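16 Apr 2018

Budget form is due to Hamel by the end of the month, so I spent most of the day on it. Subbarao wants two more sets of finger pads and a second gripper. I put the pads down without arguing. The gripper I want to think about. Hastell quoted 2000 for it and the quote is good for 30 days. Jolto is cheaper, but their lead time runs into August and Indira doesn't trust their linkages.

Went over to the arm in the morning to see what we would really be paying for. If the food handling jobs are what gets us renewed, the pads matter more than anything else on the list. 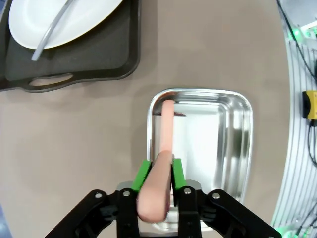 *Green pads on the hot dog, tip in the steel tray.*

Steel trays go on the list too. They are shiny inside and Bello thinks the reflections will bother the camera, so I asked him to price a matte kind, 20 of them. He also wants a spare mount for the small camera. Fine, it's cheap.

Vesna called at lunch about the frame. She would like everything on aluminum extrusion to come from one supplier so the brackets match. I said yes if Chrysikopoulos can hold last year's price. She will ask them tomorrow. Ate at my desk.

The harder question is large parts. Thirumalai says the same gripper can do boards and we don't need a wider one this year.

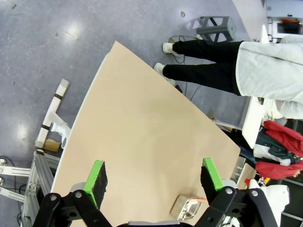
I am not fully convinced. A sausage and a big board are very different jobs for one pair of fingers, and I would like load numbers from Hastell before I sign for a second gripper of the same model. Wrote to them at four. No answer yet.

Line 1001 on the form is still "other equipment" and Hamel sent it back last time for being vague. Split it into pads, trays, camera mount and cables. Left the gripper on its own line with a question mark. Need to move some money out of travel if it goes in, and Indira won't like that.

Tomorrow: call Hastell, get Bello's tray price, ask Subbarao how long a set of pads lasts him.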